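Read the Heltano folding paper twice this week. Some grumbling follows, thread.

The claim: train a policy on demos collected with hand-held grippers in real homes, skip the robot during collection, and you get a folder that works in rooms it has never been in. I'd like that to be true. I've been told it before.

Numbers first. 961 demos, 6 homes. The abstract says "diverse households." Six is six. My building has more households than that on one floor.

Then the test set. 233 trials, and you have to dig into the appendix to learn they were run in 3 rooms. One of those shares a home with the training data. Different bedroom, same laundry. I wouldn't call that unseen.

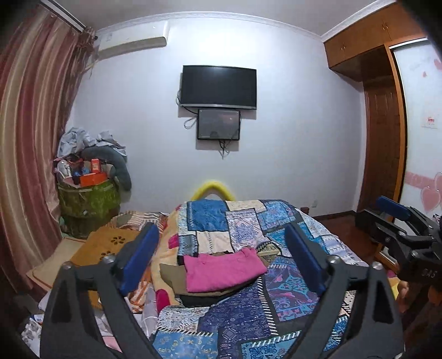
Hanwood, April

Pink on top, olive under it, black at the bottom, all on a patchwork quilt with stripes running every which way. I'll give the method this much: a quilt like that is a rotten background for finding the edge of a shirt, and lab tables never look like it.

So the data is messy in a good way. My problem is with what gets scored. A trial counts as a success if the stack "remains folded" after the move. Who decides? One rater, watching video, who knew which policy was running. Come on.

Also no baseline trained on the same hours of plain teleop. They compare against the old Kasten policy, which never saw a bed in its life. Of course you beat it.

The ablation I wanted: drop one home at a time and show me the spread. If the score falls off a cliff without home 4, then you've learned home 4. It would take them a few days of compute.

What I do buy is the speed of collection. People with grippers in both hands get through a pile of clothes faster than anyone I've watched drive an arm. Mukov reported the same thing on dishes and I believed them too.

Whether the speed buys you anything at test time is still open for me. Release the trial videos, all 233, failures included, and I'll sit down Thursday and score them myself.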